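Corkboard under a microphone stand – worth anything?

Forum index > Room treatment and isolation > Desktop and small rooms

szervas
Posts: 631
I record spoken word at a desk and get a low thump on the track whenever I type or put a mug down. The stand is a short weighted one, straight on the desktop. Before I buy a boom arm I want to know whether cork sheet under the base does anything measurable. The office supply place in Besden sells 5 mm pinboard cork cheaply. Has anyone measured it?

mivau_lab
Cork that thin is too stiff for the load. Isolation starts well above the resonance of the mass on its support, and a light stand on a thin hard sheet puts that resonance in the hundreds of hertz. Your thump sits below 200 Hz. It will pass straight through.

You can get some benefit at the top end, meaning key clicks and pen taps, but that was not the question.

Stavros Liapis
I disagree in part. I have used cork under a stand for years and the clicks are clearly lower. Pinboard cork is coarse granules in a soft binder and it compresses more than flooring cork. Two layers are better than one.

mivau_lab
Clicks, yes. I said that. Two layers halve the stiffness, so the resonance drops by a factor of 1.4. You need a factor of five or more for the thump.

szervas
I bought a sheet anyway and tested it this afternoon. Method: stand in the same spot, same gain, a rubber ball dropped from the same height onto the far end of the desk, averaged over several drops. Cork cut to the size of the base.

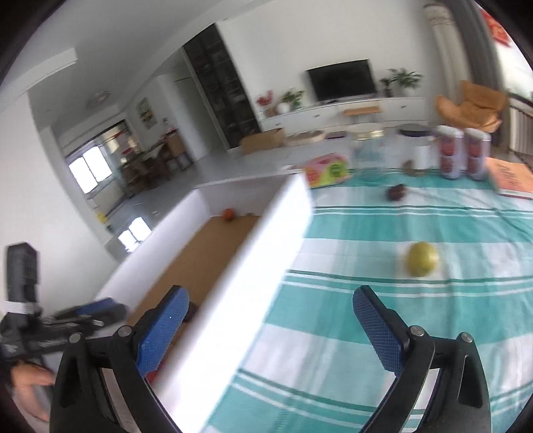

Above 4000 Hz the cork is clearly quieter. Between there and 200 Hz the result depends on where the ball lands, and I would not claim anything. Below 200 Hz the two curves lie on top of each other. So mivau_lab is right on the thump, and Stavros is right on the clicks.

I also tried a folded bath towel. It beat the cork at every frequency, but the stand wobbles on it.

Stavros Liapis
Fair test. Did you load the cork over its full area? If the base has a raised rim, only the rim is touching.

szervas
It has a rim. Full contact would spread the load and make the support stiffer still, if I follow the argument.

mivau_lab
Correct. Fewer contact points and more load on each is the direction you want. Cut small pads and put them under the rim. Better yet, use soft sorbothane feet rated for the weight of the stand. The rating matters – an underloaded foot behaves like a hard one.

cantero
High-pass filter at 80 Hz and move on.

mivau_lab
That removes part of the thump. It does not remove the part between 80 and 200, where his voice also is.

cantero
Then a boom arm clamped to a shelf that does not touch the desk. I run a Soltano arm off the wall and have not thought about feet since July.

szervas
Wall is plasterboard with a stairwell behind it. I will try the feet first and post the curves in this thread.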